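4. Setting up and keeping the study desk

This section is for all residents of Buenaventura house who have received a built-in desk with the Modden lamp. Please read it before you put your things on the desk. For questions, write to Rosalinda Calimlim.

4.1 Before you begin

1. Switch off the lamp and the power strip on the wall.
2. Take all bottles, jars and cups from the desk and put them on the floor or on a tray.
3. Wipe the desk top with a damp cloth. Dry it with a second cloth.

Note: Do not use the strong Dirner cleaner on the wood. It leaves a pale mark, and this mark does not go away.

4.2 Placing the bottles and small things

4. Decide which things you use every day. Drinking water, a mug and your medicine or creams are usual. Other things can go in the drawer box under the bed.
5. Put tall bottles at the side, near the wooden panel. Keep small containers together on the other side -- they fall easily when they stand alone.
6. Close every cap before you put the bottle back. Small lids get lost very fast, so keep each lid on its own jar.
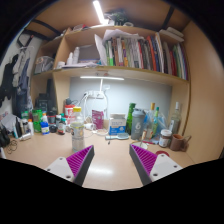
7. Leave the middle of the desk free for writing. A space of two open notebooks is enough for most people.
8. Bottles that are still in the shopping bag should be taken out. A plastic bag slides on the smooth wood and can pull the bottles down with it.

CAUTION: Never place an open cup or an open bottle under the power strip. Keep liquids away from plugs and cables at all times.

4.3 Cables and lamp

9. Hang long cables in loose loops. Do not bend them sharply and do not press them behind a box.
10. Connect chargers first, then switch on the power strip, then the lamp.
11. Do not hang anything from the lamp bar, also not light things like paper.

Note: If the lamp blinks for more than 5 seconds, switch it off and tell Cherry Mae Tolentino at the front office. She keeps 2 spare lamps.

4.4 Weekly care

12. Throw away empty bottles and packets, and wash the mugs.
13. Check the dates on creams and food jars.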